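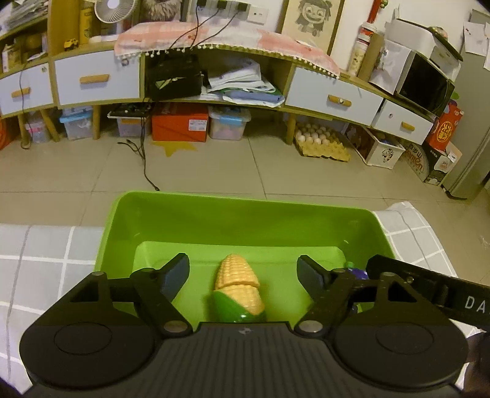 ## 4. Guild chat and the players who come back

We now turn to the part of the study that gave us the most pleasure to work on, and which took a good deal longer than we had planned. Anyone who has spent an evening in a large online role-playing game will know that people drift away from it and then, quite often, drift back. What we wanted to learn was how far the guild itself, and in particular the everyday talk in guild chat, has a hand in that return.

The players were all drawn from the two Skutirum servers described in Section 2, Tornska and Brirari. Of the 295 who agreed to take part, 234 belonged to a guild for the whole of the study, and it is this smaller group that we discuss from here on. With the kind permission of their guild leaders we read through 3,622 chat messages, leaving out trade offers and anything sent by an add-on, and sorted what was left by hand into seven kinds (greetings, raid planning, help with quests, and so on; the full list is in the appendix).

**Figure 3.** Toy grapes, a toy corn cob and a pale pink toy ball in a bright green tray, with a yellow toy pot held upside down.
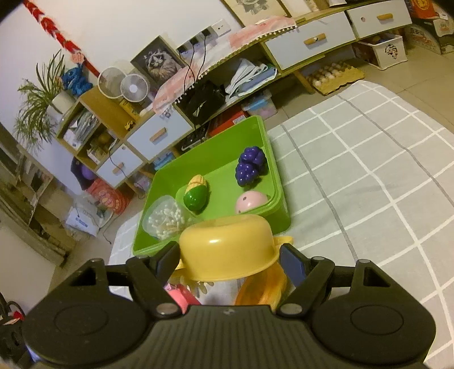 *Department of Games and Social Play*

Greetings turned out to matter more than we had guessed. Players who had been away, and who were welcomed by name when they logged in, tended to stay for longer that evening and to speak up again in the days that followed. Raid planning had a much weaker link with staying on, and on Brirari we could find hardly any link at all. We had rather expected the reverse, as raids are the thing most guilds say they exist for, and we went back over the sorting twice to be sure we hadn't muddled the two.

Some of this may come down to the way raids are run on Brirari, where places are settled well ahead and a returning player may find the team already full. One guild leader told us, very patiently, that she would always rather have an old friend sitting in chat doing their fishing than a stranger in the healing spot. The Tornska guilds were looser about such things, and a few kept places open on purpose.

We should add a word of care about the sorting. Jayanthi Kartha and the second reader agreed on most messages, but jokes gave them no end of trouble, and a greeting that is also a joke about somebody's terrible helmet could fairly go in either pile. Where they differed we kept the first reader's choice. The Thomas expansion also arrived in September, part of the way through our reading, and brought many lapsed players back for reasons that have little to do with their guilds. Section 5 looks at those weeks separately.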